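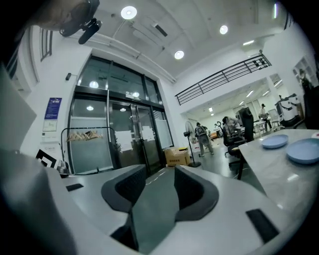 How often should the glass at a front entrance be cleaned?

Once a week for the door leaves and handles, and once a month for the side panels and the panes overhead. Wipe fingerprints off between cleanings with a damp microfiber cloth.

## What you need

- A bucket of cool water with 4 drops of dish soap
- A strip washer and a squeegee
- Two dry microfiber cloths
- A plastic scraper for tape residue
- An extension pole for the upper panes

## Before you start

Take down any paper notices and peel the tape off slowly. If some adhesive stays behind, hold a warm wet cloth on it for a few minutes, then push the scraper under it at a low angle. Don't use a metal blade on frosted film.

Move chairs, boxes and fans back from the glass. Roll blinds all the way up and tie the cords out of reach.
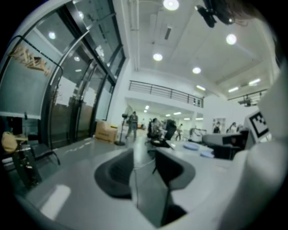 Anything hung on or near the glass comes down too. Wooden pieces should be dusted dry and set on a table, face up. Lay an old towel along the base of the frames to catch drips.

## Washing

1. Start with the highest panes and work down.
2. Wet one pane at a time and scrub the corners.
3. Pull the squeegee across in one pass, wipe the blade, and overlap the next pass slightly.
4. Dry the edges with a cloth.
5. Clean the metal frames and handles last.

Frosted areas get soap and water only. Kamrul Seneviratne tried an ammonia spray on ours in September and it left a cloudy patch by the handle.

Leave the doors propped open for 20 minutes, then put the notices back with fresh tape.

Last updated 8th October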